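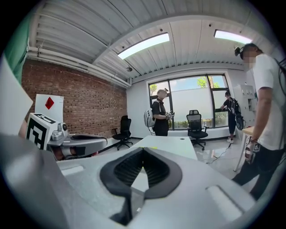
Inès Huet objected to the title of this chapter when it circulated in draft. A seat does not become vacant, she wrote, until somebody with the authority to say so has said so, and a chapter on filling vacancies ought to begin with who that somebody is. The objection was accepted, and the material has been reordered.

18 shares | 12 comments

Chapter 7
Vacancies in Legislative Office

7.1 When a seat is vacant

A legislative seat may fall vacant through death, resignation, expulsion, acceptance of an incompatible office, or, in some states, loss of residence in the district. Death presents few legal questions. The others present several.

Resignation is the most common cause studied in this chapter. A resignation has three parts that should be kept separate: the announcement, the delivery of a letter to the proper officer, and the effective date. A member who tells reporters that he intends to leave has not resigned. A member who delivers a letter naming a future date has in most cases begun the process, but still holds the seat, draws the salary and may vote until that date arrives. Whether such a letter can be withdrawn before it takes effect depends on the body and on state law, and the answers vary.

Expulsion is rarer. The Constitution permits each house of Congress to expel a member with the concurrence of two-thirds. Most state constitutions contain a similar clause. Censure and reprimand do not create a vacancy, and neither does the loss of committee assignments. Students often confuse these penalties, partly from press accounts in which a leader "calls for" a member to go. Such a call has no legal effect.

7.2 Two federal rules

Vacancies in the House of Representatives are filled only by election. Article I, Section 2 directs the executive authority of the state to issue a writ of election, and a governor may not appoint a temporary member. The seat stays empty until the voters fill it.

The Senate follows the Seventeenth Amendment, under which a legislature may empower the governor to make a temporary appointment until an election is held. The states have used this power unevenly. Some allow the appointee to serve until the next general election. Others require an earlier special election, and a few restrict the governor to candidates of the departing senator's party.

State legislatures are governed by their own law, and a comparison of all 50 states is given in the table at the end of the chapter. Appointment may rest with the governor, the county board, the remaining members of the chamber, or a local party organization. Many states use special elections instead.

7.3 A local case

The methods are easier to compare on a small scale. The town of Sirisitz elects a council of seven, one member from each ward. In May the member for the Delaunay ward delivered a letter of resignation to the town clerk, effective at the end of that month. The charter gave the council 30 days to appoint a successor and required a special election if it failed to do so. The council divided three to three on every ballot - the mayor has no vote on appointments - and the period ran out.

The special election was held on August 22, 2021. A total of 3,552 ballots were counted, and the winning margin was 18 votes. The losing candidate requested a recount on two grounds. The first was that a group of some 12 absentee ballots had been accepted after the deadline. The second was that the seat had never been lawfully vacant, the letter having been addressed to the clerk when the charter named the council president as the proper officer.

The first ground could not change the result and was dismissed. The second could have voided the election entirely. The reviewing judge held that the clerk had read the letter into the minutes in the president's presence, and that this satisfied the charter.

Three points from the case recur later in the chapter. The deadline for appointment worked as a choice of method, although the charter did not describe it as one. The tie was produced by the vacancy itself, which left an even number of members. And the dispute about delivery was raised only after the votes were counted, by a candidate who had taken part in the election without protest. Section 7.6 considers whether a challenge of that kind should be barred as untimely.

7.4 Terms used in this chapter

Writ of election: the formal order directing that an election be held.

Unexpired term: the portion of the original term remaining when the seat falls vacant. A successor ordinarily serves this portion and no more.

Holdover: a provision under which an officer remains in place until a successor qualifies. Holdover clauses usually apply at the end of a term, and their application to resignations is disputed.

Same-party rule: a requirement that an appointee belong to the party of the member replaced. Section 7.5 begins with the treatment of independents under such rules.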